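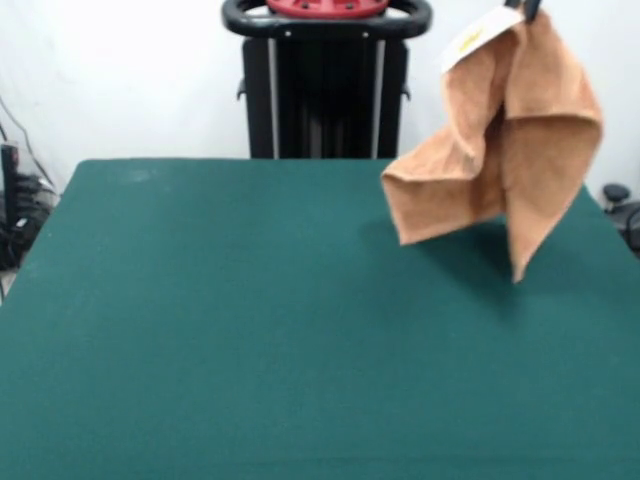
One collector wrote on our survey form that a limited edition means nothing if the maker never says how many were cast, and most of the other replies agreed. The form went out in August to members of two collecting forums. We had 70 replies, of which 36 came from people who own more than one mini bust.

Our project looked at how edition size is stated on boxed resin figures and whether it affects the resale price. We chose two ranges. Drenura sells fantasy characters, mostly wizards and animals in armour. Furnel sells space pilots and has a smaller catalogue. Both number the underside of the base by hand.

Method

We took completed sales from the Kavanagh auction listings and noted the edition size, the number on the base, the condition of the box and the final price. Listings with no photograph of the base were left out. That gave us 251 sales. Postage was not included in the price because sellers charged it in different ways.
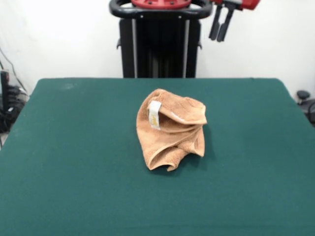
Figure 2. Towel on the table.

Results

Furnel busts in editions of 200 sold for more than the larger editions from the same range. With Drenura the pattern was weaker. Two popular characters in large editions did better than several scarce ones, so the character seems to matter at least as much as the number.

Low base numbers made less difference than we expected. Sellers often put them in the title of the listing, but buyers did not pay much extra except for number one. A missing box lowered the price in both ranges. Missing certificates were harder to judge, as many sellers did not mention them either way.

Problems

The Fedow price guide gives edition sizes for the early Drenura busts that do not match the boxes. We used the boxes. We also could not tell when the same bust had been sold twice. Next time we would record the base numbers in a separate column from the start, as we had to go back and do this again for the Furnel sales.

Submitted December 16, 2020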